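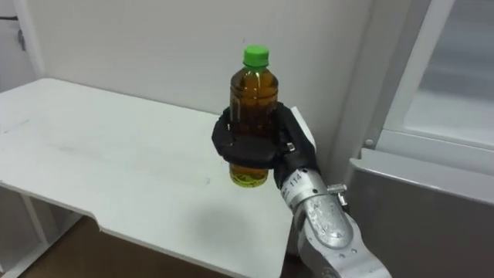

*Fig. 1. Bottle held upright just clear of the table, wrist band 114.*

## Cosik hand: checks before a run

OK, so this is the part I rushed last week! Before you start, look at the screw on the back of the hand and the fittings up the forearm - snug, please, and no heroics with the wrench. Then do 5 slow closes on a bottle and log them in the Duan sheet.

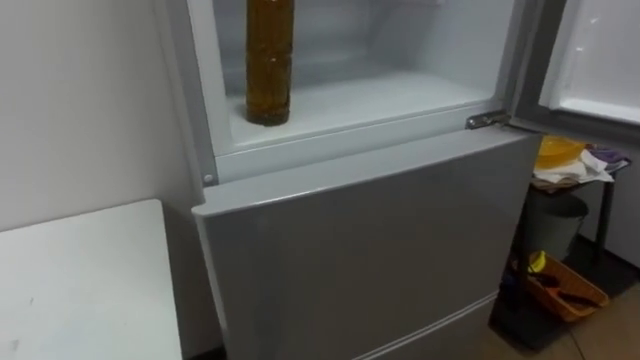

The fridge gets its own check. Open the upper door all the way and re-teach the shelf point if anyone has bumped the table (I always do it anyway). Log entry 173 shows how I write mine up.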